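March, day four with the Skotano kit

Up at six, coffee, down to the workshop in Jellville before the heat came on. The trial arm has been on the bench since the start of the week and I have it until the end of the month. After that I either pay or box it up. The monthly price with the support plan is $244. Without support it's $118, but then you are on your own with the software, and after the first night I wouldn't advise that for anyone.

Spent the first hour redoing the cable clips. The manual says to route everything along the outside of the rail and use the ties they give you. I had put one too close to a joint and it pulled when the arm reached down. Moved it up a hand's width and ran the homing routine three times. No pull. The manual shows this in a drawing on the back page, which is a poor place for it.

Then calibration. The software walks you through it and it takes as long as it takes. You jog the gripper to each mark, press accept, and go on to the next. On the fourth mark it threw the same error as yesterday. I restarted the control box, did it over, and it went through. I wrote to support about it at eight and had an answer by nine-thirty: known problem, fix in the next update, restart is fine for now. Good that they answered. I would have liked to see it on their website.

Main job today was the grip test. I set the force low and worked up. The standard fingers are flat black plates and I had my doubts about them for anything with a curved outline, so I went to the red teardrop piece. 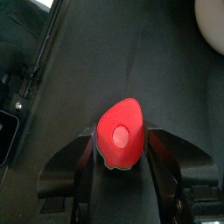
Red teardrop piece in the standard fingers, wrist camera view.

The pinch is at the narrow end, so the wide end has nothing touching it at the top. I wanted to know about that hold because most of what I would be feeding it has one wide end and one narrow end. At the lowest force setting I don't trust it for fast moves. Two steps up I'm comfortable. I put both settings in the notebook along with the speed.

The wrist camera is the part I like best so far. I can check the hold on the screen without leaning over the bench, and my back is glad of it. Red comes through strong. The preview window is small and you can't drag it bigger, only switch it to full screen, and then you lose the stop button. I'll put that in the review. A stop button should never be under anything.

Lunch at noon, soup.

Afternoon I read through the Chisholm quote again. Their gripper is heavier and comes with soft pads, and the price is $890 to buy outright with no arm. It would fit the Skotano wrist with an adapter plate. The adapter is another $300 and has to be ordered from Jement, who make the plate to size. So the cheap way in is to stay with the standard fingers and see if they do the work. I'm leaning that way. If the pieces start to slip I can revisit it.

Saved the day's settings to the stick and to the laptop both, having lost the first day's. The save menu has two entries with nearly the same name and only one of them keeps the force values. I marked the right one on a piece of tape on the edge of the screen.

Noise is fine. I had the radio on at normal volume and could hear it. The fan in the control box is louder than the arm.

Shut down at four-thirty. For tomorrow: same hold at the middle speed, then the long reach to the far tray. Also need to buy more cable ties and find the small hex key, which was in the lid of the kit this morning and isn't now.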